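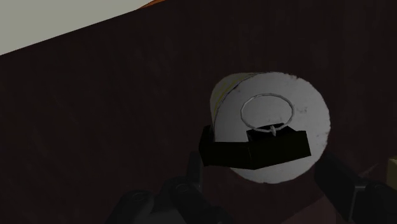

Figure 2. Rendered view from the practice station: the gripper at the can, ring end visible.

4.2 Changes in the sorting work

Before the arm was installed, the sorters at Kergate handled every damaged can by hand. In September the firm Moradi placed one arm at the end of the line, and the eight sorters of this shift were asked to supervise it in turns. Each of them first practised with the simulated station, where the view is dark and close. With the ring and the worn rim of the can in Figure 2, a sorter had to judge whether the grip should be accepted or stopped, although the black angular shape across it leaves not much of the lower half to see. Most sorters told us that this judging was more tiring than the lifting had been.

The number of cans lifted by hand fell from 500 to 200 per shift. The pain in wrists and shoulders was mentioned less often in the second interviews. At the same time, the sorters spoke less with each other, for the supervising seat stands apart from the line. One of them said: "My hands are resting, but I must look all the time." Zeleke found a similar complaint at the Stukum plant, where the seat was later moved back beside the belt. At Kergate such a move was discussed with the shift leader, but it was not yet decided when our visits ended.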